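Clovico prend 12 % après un relèvement de recommandation, et je me demande si on ne s'emballe pas un peu

Bon, je m'étais promis de ne pas reparler de Clovico avant les résultats d'août. Raté ! Le titre a gagné 12 % en quelques séances, tout ça parce que le bureau d'études Howlader est passé de « vendre » à « acheter » d'un seul coup, sans même s'arrêter à la case « conserver ». Forcément, mon téléphone a sonné toute la matinée, et vous êtes plusieurs à m'avoir écrit pour savoir ce que j'en pensais.

Pour ceux qui prennent le train en marche : Clovico fabrique des joints, des charnières et des petites pièces de fermeture pour l'électroménager. Pas très glamour, je vous l'accorde. J'en ai en portefeuille depuis deux ans (une petite ligne, je préfère le dire tout de suite) et jusqu'ici je m'y suis surtout ennuyé. 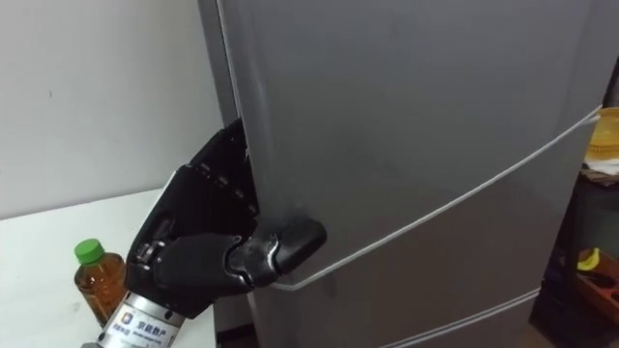

Ce que dit la note

La thèse de Howlader tient en peu de mots. Les ménages gardent leurs gros appareils plus longtemps, donc ils réparent, donc ils achètent des pièces. Et les pièces, c'est là que Clovico gagne sa vie : la marge y est bien meilleure que sur les livraisons aux fabricants, qui négocient chaque centime. L'analyste voit l'activité de rechange passer devant la première monte d'ici 2 exercices. Si ça arrive, la boîte n'a plus du tout le même profil, et le marché devra bien finir par la payer autrement.

Jusque-là, je suis d'accord. J'avais même écrit à peu près la même chose l'hiver dernier, dans l'indifférence générale (je ne suis pas rancunier, mais quand même). Là où je tique, c'est sur le calendrier. Deux exercices, ça me paraît très court pour une société qui vient à peine de refaire son catalogue en ligne et dont les délais de livraison font encore râler les réparateurs.

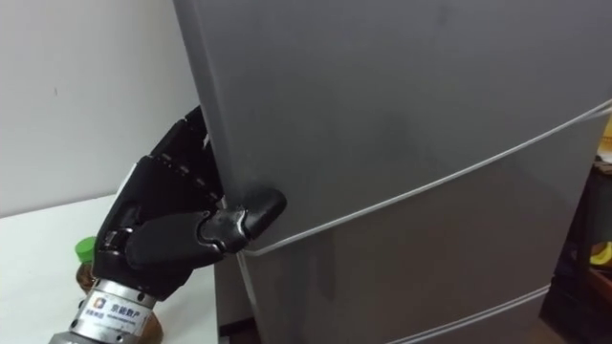 La porte d'un grand réfrigérateur gris, saisie par le bord gauche.

L'autre pilier de la note, c'est l'usine de Clirnville. Le site emploie 256 personnes et tournait au ralenti depuis la perte d'un gros client. La direction veut y regrouper toute la préparation des commandes de pièces détachées, avec une nouvelle ligne qui doit démarrer à l'automne. Sur le papier c'est malin : les murs sont déjà là, les équipes aussi, et on économise deux entrepôts loués à prix d'or. Mais j'ai visité Clirnville lors de la journée actionnaires, et il reste du boulot ! Le quai de chargement était en travaux, le logiciel de stock pas encore choisi, et quand j'ai demandé qui allait former les équipes, on m'a resservi du café.
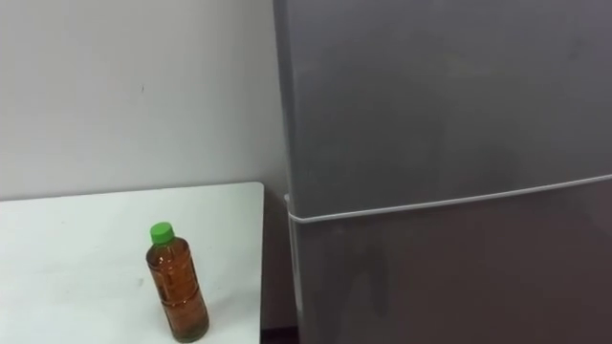
Je ne dis pas que c'est mal parti, je dis que quelqu'un qui achète aujourd'hui paie déjà une usine qui marche bien. Et puis il y a Plodon, le concurrent dont la note ne parle que dans une annexe, ce qui m'a fait sourire. Plodon vend moins cher, livre vite et vient d'annoncer l'ajout de 1 000 références à sa gamme de rechange. Rien que ça. Alors oui, leurs joints n'ont pas la réputation de ceux de Clovico, mais le particulier qui veut réparer son frigo un soir de canicule regarde surtout la date de livraison. Moi le premier, d'ailleurs.

Côté bilan, rien d'inquiétant. La dette baisse, le dividende est maintenu, et la direction a la bonne idée de ne pas se lancer dans des rachats hasardeux pour faire plaisir à la galerie. C'est même ce qui m'a fait rester pendant les longs mois où le cours ne bougeait pas d'un poil. 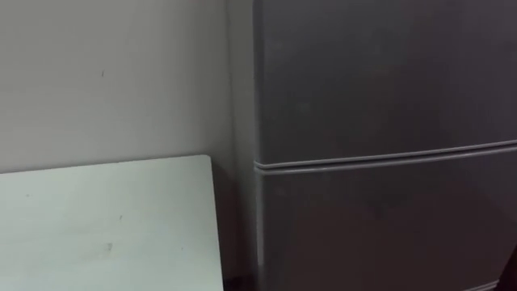
Reste le prix du cuivre et surtout celui des élastomères, que tout le monde a un peu oublié dans l'euphorie. Clovico achète ses mélanges de caoutchouc sur des contrats courts et répercute les hausses avec un trimestre de retard. Quand ça monte doucement, ça passe. Quand ça monte d'un coup, la marge trinque, et on l'a bien vu l'année où le titre avait rendu tous ses gains en une matinée.

Alors, je fais quoi de ma ligne ? J'ai vendu un petit tiers, hier en fin de séance, et je garde le reste. C'est un choix de prudence, pas un conseil, vous connaissez la chanson : chacun son horizon et chacun ses nerfs. Si le cours revient là où il était avant la note, je rachèterai sans doute ce que j'ai vendu. S'il continue de grimper, eh bien je râlerai un peu, et je serai quand même content pour les deux tiers restants !

Prochain rendez-vous avec les comptes semestriels, en août, avant l'ouverture. Je regarderai d'abord la part des pièces détachées dans le chiffre d'affaires, puis la date de démarrage de la ligne de Clirnville. Si vous avez travaillé avec Clovico ou avec Plodon, côté atelier ou côté dépannage, racontez-moi en commentaire comment se passent les livraisons en ce moment, ça m'intéresse beaucoup.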